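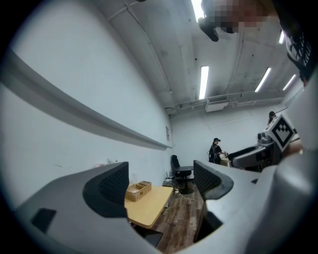

Hay un momento en la vida de toda casa en que alguien compra una cesta de mimbre con la intención de ordenar. Al mes siguiente compra otra para ordenar lo que no cupo en la primera. Con la tercera ya se habla de estilo.

Llevo una temporada visitando tiendas, almacenes y salones ajenos para este reportaje y puedo confirmar que la cesta con tapa ha vuelto. Volver es un decir: en casa de mis abuelos nunca se fue. Estaba encima del armario, llena de hilos, botones huérfanos y una cinta métrica de hule que medía en pulgadas por motivos que se perdieron con la generación anterior. La novedad de este otoño es que ha bajado del armario. Ahora vive en la mesa, a la vista, junto al jarrón, y se espera de ella que tenga algo que aportar.

En Andotville, donde empecé la ronda, la tienda Grusteo le dedica el escaparate entero. Las hay redondas, ovaladas, con asa, con asa falsa y con forro de cuadritos desmontable que, según la etiqueta, se lava a mano y, según la dependienta, no se lava. La mayoría se venden sin destino declarado. Una pone «multiusos», palabra que en el comercio del hogar significa que el fabricante tampoco lo sabe.

## La mesa pequeña y sus aspiraciones

El hábitat natural de la cesta moderna es la mesa cuadrada de madera clara. Todos hemos tenido una o la hemos esquivado en un pasillo. Es demasiado baja para comer con dignidad y demasiado alta para poner los pies, y precisamente por eso acaba arrimada a una pared, donde se convierte en lo que los catálogos llaman «rincón». Un rincón exige tres cosas, siempre según los catálogos: algo que contenga, algo que florezca y algo de beber.

Lo que florece suele ser artificial. Tengo una opinión sobre las flores artificiales y la he ido rebajando con los años. A los veinte me parecían una rendición. Hoy, después de haber matado un potos, planta que según los manuales sobrevive en una cueva, miro un ramo de tela lila y rosa pálido con algo muy cercano al respeto. Pide un soplido de vez en cuando y un jarrón blanco. El jarrón es obligatorio; en uno de cristal se le ve el alambre y se acaba la conversación.

La madera clara y el mimbre se llevan bien por una razón poco misteriosa: son casi del mismo color. Cuando todo tiene el tono de una galleta, el ojo da por supuesto que hay un plan. Añada una pared blanca y habrá quien le pregunte si ha contratado a alguien.

## Qué se mete dentro

Aquí empiezan los problemas. La cesta promete un orden que el contenido no siempre respalda. En el catálogo de Bitar, que este año ofrece nueve modelos con tapa, las cestas abiertas muestran un mantel doblado, una barra de pan y un libro de poesía. He preguntado por ahí qué guarda la gente en las suyas y el mantel no ha salido ni una vez. Salieron cargadores, pilas de salud dudosa, el manual de una batidora que ya no vive en la casa, velas de cumpleaños usadas, la llave pequeña que no abre nada y, sobre todo, pañuelos de papel.

El pañuelo de papel es el gran beneficiario de esta moda. Su caja de cartón, con esas hortensias impresas o esas olas azules, lleva décadas ofendiendo a los decoradores, que por fin han encontrado dónde esconderla. Una caja forrada de mimbre con ranura arriba cuesta en Grusteo 12 euros. La misma, con compartimento lateral y tapa con bisagra, sube a 23. Por los once de diferencia uno adquiere el derecho a guardar al lado una cosa pequeña, que es el tipo de cosa que se pierde.

Los compartimentos merecen párrafo propio. Una cesta sin divisiones es un pozo. En una con dos, el lado grande se ocupa el primer día con lo que toca y el pequeño queda disponible para la vida real. El mío contiene un tornillo. No sé de qué es, aunque lo he apretado en la mano varias veces con la sensación de que algo, en algún lugar de la casa, se está soltando.

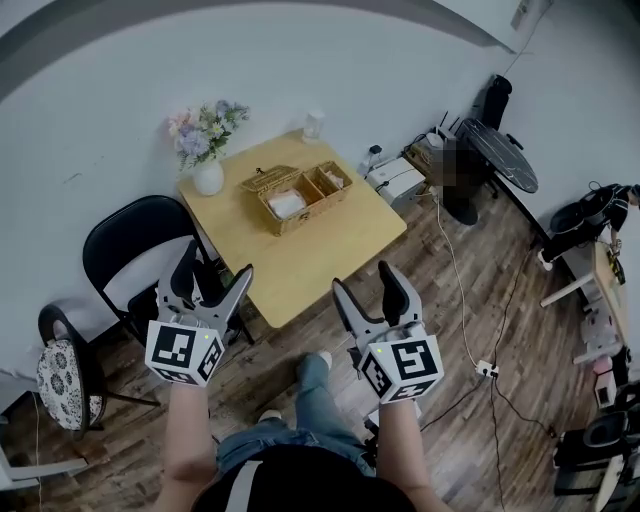 Una lectora discrepa de todo lo anterior y lo hizo saber por carta a esta redacción en cuanto anunciamos el tema: escribe que la división interior es una trampa, que siempre queda medio dedo de menos para el paquete de pañuelos y que ella la arrancó con unos alicates la misma tarde de la compra, «sin remordimiento y con bastante gusto». Añade que los restos de varilla pinchan. Quede dicho como advertencia para quien tenga los alicates a mano.

Tiene razón en lo de las medidas. Los paquetes de pañuelos y las cestas los diseñan personas que no se hablan. Antes de comprar conviene llevar el paquete puesto, por así decirlo, o al menos un papel con el largo y el ancho apuntados, medidos por fuera, y recordar que el mimbre engaña: el borde trenzado se come sitio y la medida de la etiqueta suele ser la exterior. En mi caso la diferencia fue de un centímetro. Un centímetro basta para que la tapa no cierre y la cesta se quede para siempre con esa expresión de estar a punto de decir algo.

## La tapa

De la tapa depende todo y es lo primero que falla. Hay tres escuelas. La tapa suelta se levanta, se deja en una silla y alguien se sienta encima. La de bisagra metálica resiste, aunque araña la mesa cuando se la abre hasta atrás sin mirar. La de bisagra trenzada, que es la bonita, dura lo que dure la paciencia de la fibra, y esta se acaba antes en las casas con calefacción fuerte.

En el taller Hemetti, donde reparan cestería desde hace diez años, me enseñaron una balda entera de tapas sin cesta y otra de cestas sin tapa. Pregunté si no se podían emparejar. Me miraron con la ternura reservada a los periodistas. Cada trenzado es de su padre y de su madre, y una tapa ajena queda como un sombrero prestado. También me explicaron que casi todas las roturas llegan del mismo gesto: levantar la cesta tirando de la tapa. Yo lo hago a diario. Dije que qué barbaridad.

El cierre, cuando lo hay, es otra cuestión de fe. Un enganche pequeño delante da a la pieza aire de baúl y a su dueño la obligación de usar dos manos para sonarse. La mayoría lo deja colgando desde la segunda semana, y colgando queda bastante bien.

Y luego están los habitantes. En octubre, la mesa pequeña se llena de adornos de temporada y no hay borde de mimbre que se libre. Calabazas de fieltro, murciélagos de cartulina y arañas de juguete, que tienen la virtud de seguir asustando al dueño, que fue quien las puso. La araña sobre mimbre claro funciona muy bien. La que se deja hasta febrero funciona todavía mejor, porque para entonces nadie la espera. 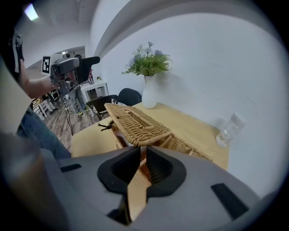
¿Se puede limpiar el mimbre con agua?

Un paño apenas húmedo es suficiente, pasado en el sentido del trenzado, y después hay que dejar la cesta abierta a la sombra hasta que esté seca del todo. Para el polvo metido entre las varillas va mejor una brocha de pintor limpia.

Lo de la brocha lo aprendí en Hemetti y lo he practicado una vez, con resultados que me desmoralizaron: del borde de mi cesta salió material suficiente para otra cesta. El polvo es la parte del mimbre que los catálogos retocan. También retocan el vaso. En toda mesa auxiliar fotografiada hay un vaso, y en toda mesa auxiliar de verdad el vaso deja un cerco. La madera clara lo perdona menos que la oscura, y la solución tradicional, que consiste en poner la cesta encima del cerco, explica a mi juicio buena parte de las ventas del sector.

## Dónde ponerla

Los consejos de colocación abundan y se contradicen. Bitar recomienda el centro de la mesa y el jarrón en una esquina del fondo, contra la pared, donde el ramo pueda abrirse sin meterse en los ojos de nadie. En Grusteo prefieren la cesta en el borde, «para que respire», como si el resto de la mesa la estuviera asfixiando. Yo he probado ambas y he acabado en el centro por una razón práctica. Una tapa abierta hacia atrás necesita espacio, y si detrás tiene el jarrón, lo empuja. Las flores de tela no derraman agua, pero el jarrón blanco se rompe igual.

Las sillas son asunto aparte. Una plegable negra al lado de la mesa clara está muy bien mientras siga siendo silla. A los dos días tiene un bolso encima; a los cuatro, una chaqueta sobre el bolso. Se ha convertido en una cesta, sin tapa y con patas, y además gratis. En el sector no les gusta que se diga.
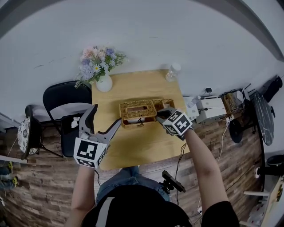
*Caja de mimbre con la tapa a medio levantar y el pañuelo a mano; detrás, ramo artificial en jarrón blanco.*

Antes de irme de Andotville volví a Grusteo a por la de 23 euros, con el largo y el ancho del paquete anotados en un papel. Me dijeron que el modelo se había agotado y que la reposición llegaría cuando llegase. Quedaba una redonda, muy bonita, en la que no cabe ningún paquete de pañuelos fabricado hasta la fecha. La tengo en la entrada. He metido dentro el papel con las medidas y el tornillo.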